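Folding trousers with an elastic waist

May 2, 2020

Trousers with a pressed crease are easy to fold, because the crease tells you where the fold must go. Soft trousers with an elastic waist give you no such help. The waist is gathered and narrow, the legs are wide, and if you fold them in the hand in front of the drawer you get a kind of ball. My drawer was full of such balls for many years.

I learned a better way from Orla McGrath, my neighbor when I lived on the third floor. She folds everything on the bed. I first thought this was only a habit, but a bed is wide enough for the full length of the leg, and you don't have to bend down so much as with a low table.

Before you begin

Make the bed first, with the sheet pulled tight. If the sheet has wrinkles, the trousers lie on them and you can't see which wrinkles belong to which. Dark clothes should be looked at in good light, also for lint. Dark green and black are nearly the same color in the evening and I have put away the wrong pair more than once.

Empty the pockets, if there are pockets. Check that the drawstring, if there is one, is out of the waist at both ends.

The folding

1. Lay the trousers flat with the front up. Take the waistband at both sides and pull it gently to its full width two or three times, then let it go. The gathers spread out more evenly.

2. Smooth from the waist to the hem with the flat hand. Do not smooth across, this only moves the fabric into the middle.

3. Lay one leg over the other. The seat seam will stick out as a small triangle. Fold this triangle in, so that you have a long straight piece.

4. Bring the hems up to the waistband, but stop a little before it. The waistband is the thick part, and when the hems lie on top of it the pile becomes crooked.

5. Fold once more, or in three if your drawer is low. For a shelf I fold once, for a drawer in three.

Two pairs at once

When I have two pairs of the same kind, I lay them on the bed in opposite directions – one waist to the left, the other waist to the right.
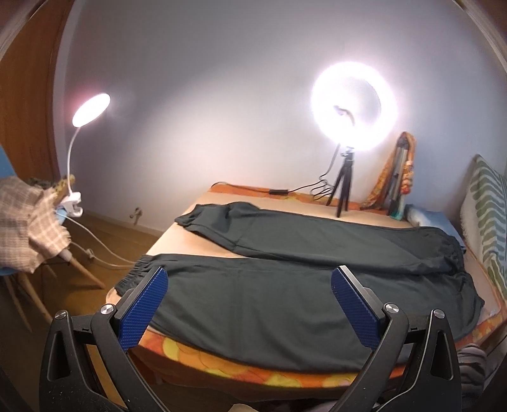 In this way the thick ends are not on the same side, and if you stack them after folding, the pile stays level. It works also in a suitcase. Put one pair with the waist to the hinge and the next with the waist to the handle, and there is no hill in the middle.

Wide legs can hang over the side of the mattress while you work on the waist, but pull them back up before step 3. Otherwise the weight of the hem pulls the leg a bit longer and the two legs do not match.

Hanging or folding?

Darragh Hegarty wrote to me after my page about shirts and asked if it is not simpler to hang them. For linen, yes. For soft jersey I would not do it, the knees become long and the clips leave marks in the elastic. Viscose I fold too, but loosely, and I put it on the top of the pile.

Ironing is seldom needed. If a fold mark shows in the morning, hang the trousers in the bathroom during your shower.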